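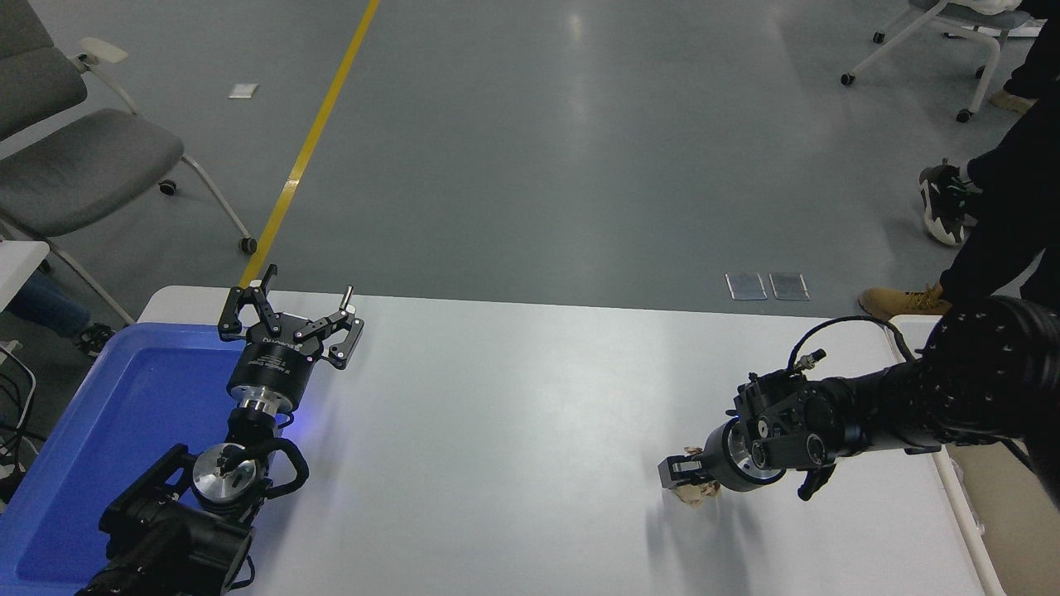
Two arms at a white table, blue tray at left.

How to read a soccer transfer rumor

Every window brings the same promises, and most of them go nowhere. Before you share one, try these steps.

1. Find the first report. Search the player's name and sort by oldest. When I did this for a winger linked with Pudus, 20 stories led back to one post from an account with 300 followers.

2. Look for a name. "Sources close to the player" could be his agent fishing for a raise. A quote from someone at the club is better – though clubs bluff too.

3. Check the contract. If he signed a long deal in April, ask who gains from saying he wants out.

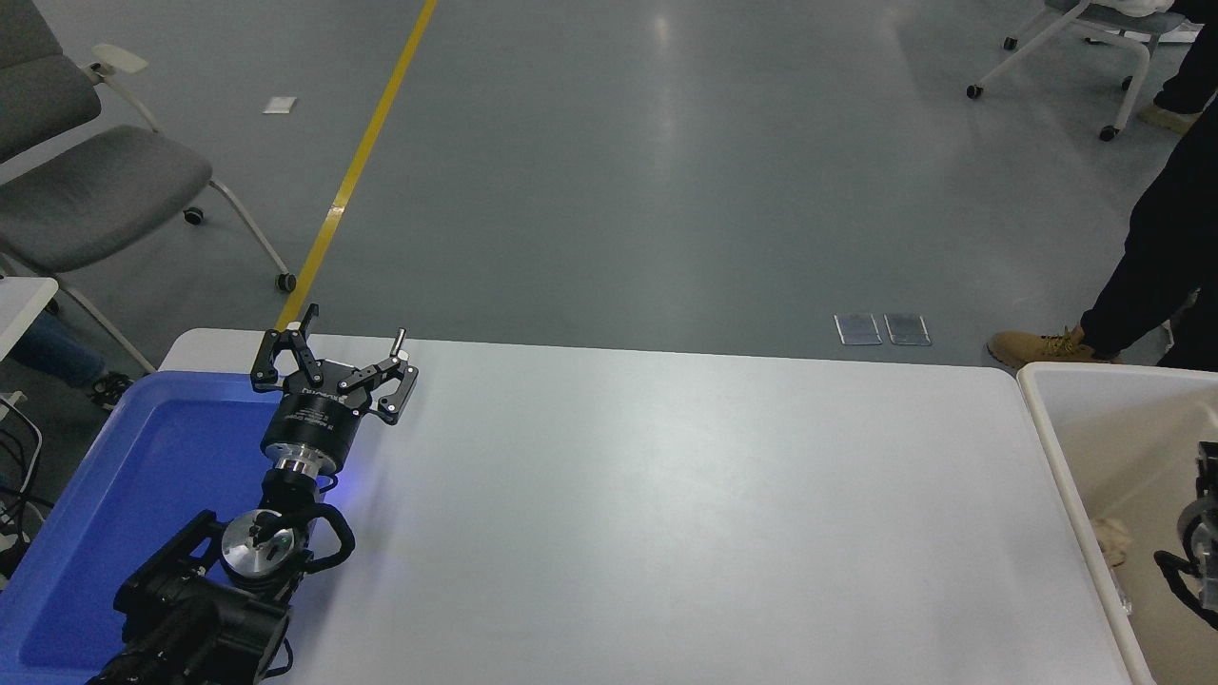 Filed under: Soccer / Transfers / Fan Guides

4. Distrust the fee. Early numbers tend to come from whoever likes them high.

5. Wait for the medical, then wait some more. Justinas Žukauskas was "done" at Selier for 7 days last summer, with a shirt number and everything. He stayed put.

6. Keep a list of who got it right. Mine is short. Most writers quietly delete their misses, so save a copy of the story when you read it.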